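Workshop notebook, May 16, 2026

Wurlow dye trials, second go. I've finally got the madder to behave (mostly!) and I want to get it down before I forget which jar was which. Same Gemano wool as in March, same enamel pot, but this time I left the chalk out of the first batch and put it in the second. 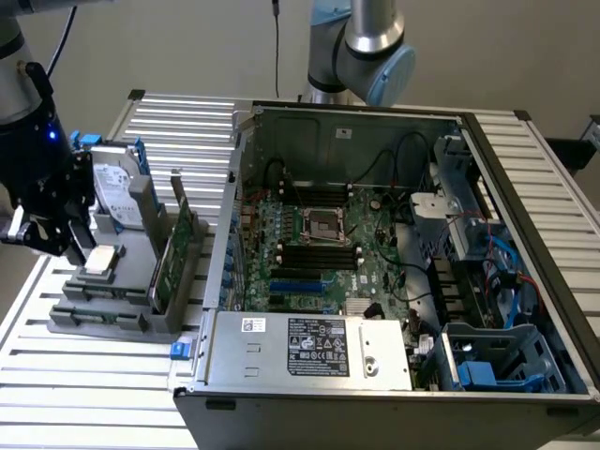
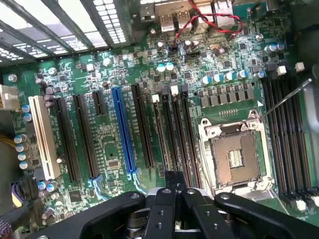 Igor Ďurica reckons the chalk is a red herring and it's all in the heat – let it creep past 79 and you get brown, whatever you've stirred in. He may well be right, as my first batch got away from me while I was hunting for the lid and it came out the colour of strong tea. Quite a nice strong tea, mind you, and I'd knit a hat out of it, but it isn't the red I was after.

Batch 2 I babysat. Kept it at a bare steam for 9 hours with the window open (the smell is like wet hay and old carrots) and left the skeins in overnight. Lovely brick red, a touch orange at the ends where I'd tied them too tight. Looser ties next time, figure of eight, cotton string and not the nylon stuff.

Used 103 g of root for the lot, from the Thaler bag. The Drellora bag is still sealed and I'd like to try it on its own before anyone mixes them, please! It's on the top shelf behind the alum.

Still to do: rinse batch 2 again, the water's running pink. Put a snippet of each on the south windowsill, half under card, and look at them in a month. Ask Igor if I can borrow his good thermometer, as mine sticks.

2 comments | 9 shares
Back to top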